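Search this site Search Go

Setting Up and Cleaning a Soft-Sided Pen Holder

This page covers bag-style pen holders: short cylinders with a folded rim, made to look like a small paper sack. They tip and scuff more easily than a straight-walled cup, so loading and placement matter.

You will need a sheet of white paper, a damp cloth, a dry cloth and the pens you use every day.

1. Empty the holder. Turn it upside down over the paper and tap the base. Discard caps without pens.

2. Wipe the inside first, then the outside. Work along the folds of the rim with a corner of the cloth. Do not rub printed lettering.

3. Let the holder air-dry upright. Do not use a hair dryer.
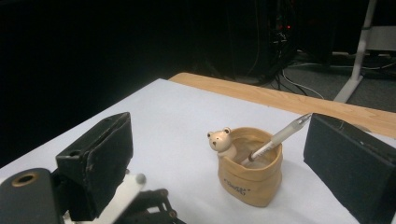 Last updated Jul 7, 2022 by Mateja Pavlović

4. Set the holder on a flat surface. On a light tabletop, a white sheet underneath makes ink spots easy to find during the first week of use.

5. Load one pen, tip down, and let it lean. A slim pen will rest diagonally against the rim. If the holder has a figure inside, such as a bear looking out over the rim, put the pen on the side away from the head so the clip does not scratch it.

6. Add the remaining pens one at a time, alternating the direction of lean. Stop if the base lifts when a pen is pulled out by its cap. For small holders the limit is usually three or four pens.

7. Turn the holder so the pens lean away from your writing hand.

Scissors and metal rulers do not belong in this type of holder. Their weight sits too high. Store them flat in a drawer.

Ink on the outside: blot with a dry cloth, then a damp one. Test any cleaner on the base before using it on a visible face. Pale tan finishes show water marks, so dry the whole side and not only the spot.

Repeat steps 1 to 3 every 88 days, or sooner if a pen leaks.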